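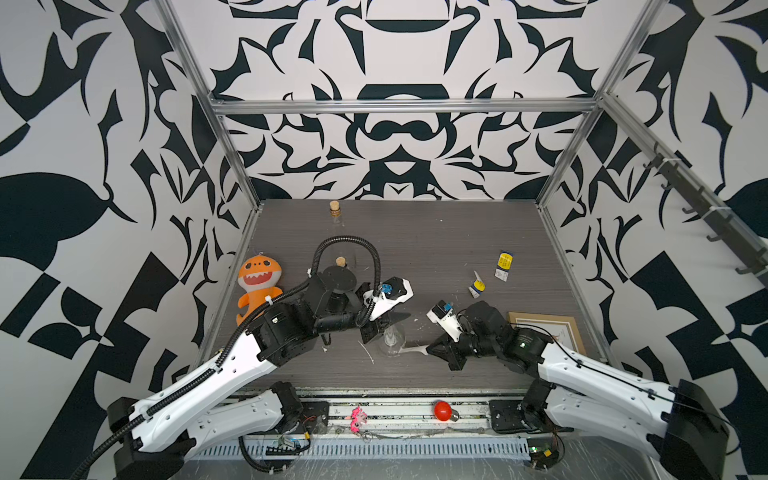
Brumance Home Viewing Guide, Issue 40

Equipment: TV recorders

Jukora Antenna Recorder

Maker: Kwon
Type: Recorder for free over-the-air channels
Tuners: 2
Storage: 2,000 GB, built in
Price: $200, guide service extra
In the box: Recorder, remote, power supply, HDMI cable, short antenna lead
Not in the box: Antenna
Page last checked: Apr 18, 2018

Kwon says the Jukora will "give you back your evenings." We have been hearing that from people who sell recorders since the days of tape, and our evenings are still missing. What the Jukora does is record television shows from an antenna and play them back later. It does this fairly well. Whether you need another box to do it is a harder question, and the maker's own page is not going to help you with it.

Who it is for

The pitch is aimed at people who dropped cable, signed up for a streaming service or two, and then found that the drama everyone at work was talking about airs on a broadcast network. If that's you, and you get a decent signal at home, the Jukora makes some sense. You plug in an antenna, run a channel scan, and pick the shows you want for the season.

If most of what you watch is on cable channels, stop reading. The Jukora can't record them. The big picture on the carton shows a family watching what looks a lot like a costly cable fantasy series, and you have to turn the carton over and find the small print to learn that "programming shown may not be available." We think that's a cheap trick, and Kwon is hardly the only company that pulls it.

Setting it up

The quick start card claims setup takes minutes. The box part does. The antenna part takes as long as it takes, and anyone who has spent an afternoon moving one from window to window will know how that goes. The signal meter on the Jukora is a green, yellow or red bar with no number on it. Yellow seems to cover everything from "fine until it rains" to "won't hold a picture at all."

You also have to make an account before the first recording. We looked for a way to skip that step and there isn't one. For a device that pulls free signals out of the air and stores them on its own drive, an email address is a strange thing to insist on.

Recording

The season setting works the way you'd hope. Pick a series, choose new episodes only or everything, and say how many to keep. It got new episodes right on most shows. It was poor at telling a rerun from a premiere when the network had left the episode description blank, so we ended up with several copies of the same crime drama.

Padding is where a lot of cheap recorders fall down, and we wish Kwon had given it more thought. You can add extra minutes to the end of a recording, but only as one setting for the whole machine. If football runs long on one network, you either pad everything you own or miss the last scene of whatever comes next. A show-by-show setting is "under review," according to the support page. It has been under review since last November.

With two tuners, you can record two shows at once, or record one while you watch another live. A third show in the same hour gets dropped. The Jukora does warn you, but the warning shows up in a message list that you have to open yourself. Put it on the screen, please.

The storage claim

Kwon likes to talk about the 2,000 GB drive, and it is a good size for the money. The ads turn that figure into hours, and that is the part we don't trust. The hours are worked out at the lowest picture quality, which looks soft and smeary on a large set. At the quality you'd want for a drama with dark interiors, the total drops a lot. Go by the gigabytes and ignore the hours.

Recordings can't be moved to a computer. If the box dies, your shows go with it.

The guide

This is the part to think about before you pay. The Jukora comes with a free trial of the full program guide. When the trial ends you drop to a basic guide that covers only the next day or so and has no season recording. In other words, the feature on the front of the carton is rented. Kwon calls the paid plan "optional." You could say the same of the wheels on a cart.

We also don't care for the row of "picks" across the top of the guide. They can't be turned off, and some were for shows on pay services that the box doesn't even carry. Kwon told us the picks are based on viewing habits. Ours appeared before we had watched anything.

Remote and noise

The remote is small and light, with a skip button that falls right under the thumb. That button is the best thing about the whole package. There are no lights behind the keys, so learn the layout early. The fan is quiet but it is there, and in a still room during a slow scene we could hear it. Don't put the box inside a closed cabinet – it needs the air, and the manual says so on a page you might not reach.

How it compares

The Valness recorder costs more and has no drive at all, so you supply your own. On paper that looks like a bad deal. On the other hand, its full guide comes with the purchase, padding can be set for each show, and you can swap the drive when it fills up. Over a few years of guide fees the Jukora may turn out to be the more costly of the pair. Its menus are uglier, and the remote feels like it belongs to something else.

If you only follow one or two network series, check first whether the network puts them on its own site the next day. Many do. The ads are a nuisance, but you won't have spent anything.

What we'd want before buying

The guide fee printed on the carton, in type the same size as the price
Padding for each show
A signal meter with numbers
A way to copy recordings off the box

Stock and returns

Sold through the Brumance store and by Kwon direct. Opened units can be returned if all parts are in the carton, including the antenna lead, which is easy to leave behind the TV. Cancel the guide plan separately. Sending the box back does not end the plan.

See also: Valness recorder, indoor antennas, replacement remotes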